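# Ulcombe 114 Soft-Top Care Kit

I've been driving convertibles for longer than I've been good at looking after them, and my first fabric roof died of pure neglect. Green along the seams, stiff as a doormat, and it leaked on my left knee every time I braked. So when I started selling car care stuff, a decent roof kit was the first thing I wanted on the shelf!

The Ulcombe 114 is the one I use on my own car (a little two-seater that lives outside, poor thing). You get the cleaner, the waterproofer, a soft brush, a microfiber towel and a roll of low-tack masking tape for the glass and paint. One kit does 4 full treatments on a small roadster, or two if you've got a big four-seat top.
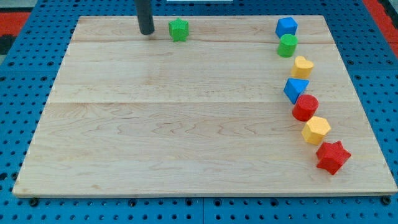 Start with the cleaner. Spray it on, let it sit for 5 minutes, then work it in with the brush, following the weave. Rinse well and let the roof dry all the way – I leave mine overnight. Then tape up your windows (please don't skip this, I spent a whole evening in May scraping dried waterproofer off a rear window) and put on two light coats.

My friend Ravinder Leclerc swears by the Ekosberg spray and we've been arguing over it for years. It goes on faster, I'll give him that, but I find it leaves black fabric a bit shiny.

**Good to know**

- Fabric tops only. For vinyl, get the Ahuja cream.
- Safe on stitched seams and heated glass
- Keep the roof up and latched until the second coat is dry
- Refill bottles sold separately

**Price:** $47, shipped from our Pladville shop. Orders in before noon go out the same day, and if you're local you can pick up at the side door until 6 p.m.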